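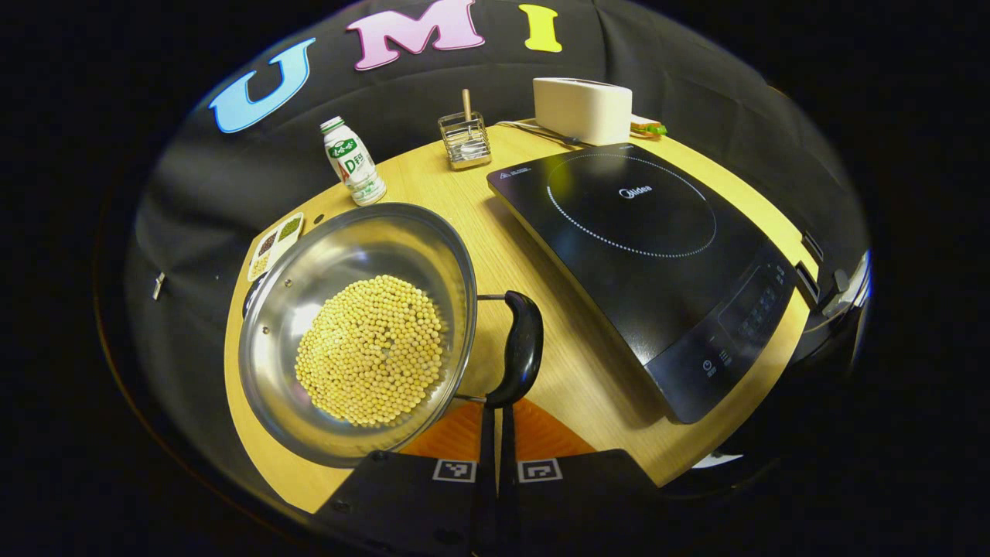
Soybeans in the pan.

Cooking Dried Beans at Home, or What I Learned from Lucyna

Hello again, neighbors and friends of the Wonside Food Circle! I promised in the last newsletter that I would write something on dried beans, and then the heat got to all of us and I put it off, and then Begoña Casado stopped me outside the post office and asked where it was. So this is for Begoña, and for everybody else who has a bag of beans at the back of the cupboard and keeps moving it out of the way to get at the rice.

I grew up in a house where beans came out of a can. My mother was a wonderful cook in many ways (her plum cake is still the one I measure others by) but she worked long days and she had no patience for soaking. I didn't cook a dried bean myself until I was past forty, when I rented the upstairs of a house on Gellholm Street from Lucyna Kozłowski. Lucyna cooked beans every week of the year. She would put them in water after supper, cover the bowl with a plate, and go to bed. By the time I came down for coffee she had them on the stove, and the whole stairwell smelled of bay leaf and onion. I asked her once for the recipe and she looked at me as if I had asked for the recipe for toast.

Well, I did get it out of her eventually, a bit at a time, and I have been making beans her way ever since, with a few changes of my own.

Start the night before. Tip the beans onto a plate or a tray with a good light over it and pick through them. You are looking for little stones, bits of stem, and any bean that is shriveled or has a hole in it. I have found a stone only a few times in all these years, but one of those times I found it with a tooth, and I paid the dentist for the privilege. Rinse them well and cover them with plenty of cold water, more than you think, as they will drink it up overnight. I use a big mixing bowl. Soybeans in particular swell a great deal and go from round to oval while you sleep, and I still lift the plate in the morning to look at them like a child with a science project!

If your kitchen is very warm, which mine certainly has been this summer, put the bowl in the refrigerator. Joonas Suominen left his out during the hot spell and came down to a bowl of foam. He threw them out, quite rightly, and had eggs.

In the morning pour off the soaking water, rinse again, and cover with fresh water by a couple of inches. Bring it up to a boil and let it boil properly before you turn it down. For red kidney beans this matters very much and you want a full ten-minute hard boil, because they can make you ill otherwise, and please don't start them from raw in a slow cooker. Skim off whatever rises. Soybeans throw up a lot of froth and will go over the side of a small pot the minute you turn your back to answer the telephone, so use a larger one than seems sensible and leave the lid tilted.

Then turn it low and wait. Black beans and navy beans are often ready in an hour or so. Chickpeas take longer. Soybeans take the longest of any that I cook, sometimes three hours or more, and there is really no hurrying them unless you own a pressure cooker. Zineb Ait Ali does, and swears by it, and she has promised to bring it to the December potluck so that I can be converted. She also puts a pinch of baking soda in with her chickpeas when she is making hummus, and I will admit hers is smoother than mine.

Now, salt. Lucyna never salted until the end and was firm about it. I salt the soaking water and I salt the pot, and my beans come out tender and taste of something all the way through. We argued over this for 7 years across the same stove and neither of us budged. Tomatoes, vinegar and lemon are another matter — keep those back until the beans are soft, or you will be standing there at suppertime with a pot of gravel.

Save the cooking liquid! I freeze it in jam jars with a bit of room at the top, and it goes into soup. The beans themselves keep three or four days in the refrigerator, and they freeze nicely if you lay them out flat in a bag.

As for what to do with soybeans once you have them, my favorite way is the plainest. Drain them, dry them on a towel, and put them in a hot oven with a little oil and salt until they are brown and crackly. They are very good with a cold drink on the porch. Irena Olszewski simmers hers with soy sauce, a spoonful of sugar and a strip of dried seaweed until the liquid is sticky, and eats them cold over rice. She gave me a jar in the spring, and I had meant to share it with the family.

A word on buying. Old beans are the usual culprit when a pot won't soften, so buy from somewhere that sells a lot of them. Panganiban Grocery has the best turnover in town and keeps soybeans, mung beans and black-eyed peas in the bins along the back wall. A 500 gram bag is plenty for a household like mine, with some over for the freezer. If yours have been in the cupboard since you moved in, cook them anyway, but give them all afternoon and have some bread in the house.

The next Circle supper will be beans of every sort, so bring whatever you make, along with a serving spoon with your name on it. I still have two spoons from the last supper on my windowsill, one with a blue handle, and I would love for them to go home.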